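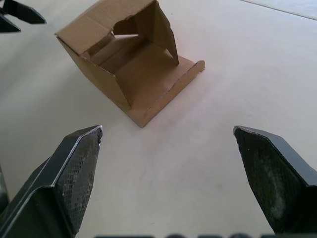
*Wrist camera view, right hand, small brown box with the front folded down*

**Box folding demos: do I keep the ones with damaged boxes?**

posted by Dillusside, 9 February 2024

Hi all, long-time reader and first-time poster, so please be kind! I've been recording teleoperated demos of a two-handed setup working with small cardboard boxes, and I have 600 episodes saved so far. My trouble is that I keep using the same few boxes, and they're getting pretty tired. The one in the picture has a ragged hole in the top panel and it doesn't hold its shape very well anymore. Should I throw out the episodes with torn boxes before I train, or leave them in? I'd hate to lose them (my evenings went into those), but I'd also hate to teach the thing bad habits.

**Gallmont**

Leave them in, I'd say, as long as the hands are doing what you want them to do. We had much the same worry back in November, with a set of 3,465 episodes, and ended up sorting by how the demo went and paying no attention to how the box looked. A clean, confident fold on a beat-up box is still a good demo - it just has a beat-up box in it. The ones to pull are where you fumbled, let go and started over, or sat there thinking for a while with the arms parked.

What I would do is add a simple tag for box condition. We used "new", "creased" and "torn". Then you can train once with everything and once without the torn ones, and compare on real boxes. Do please get some fresh boxes in there too, though! If nearly 200 of your episodes use the same torn one, the policy may get very fond of that hole. I swap after every 10 episodes now and keep the old ones in a bin so they still get a turn.

Oh, and wipe your finger pads now and then. Cardboard dust builds up on that diamond texture, and I can see a few pale specks on yours.

**Brundum**

just delete them, bad data is bad data

**Oakley**

I mostly agree with Gallmont, with one small addition. Check whether the tear changes where you grab. If you caught yourself pinching the edge of the hole because it was handy, I'd set those episodes aside, as a sound box won't offer that grip.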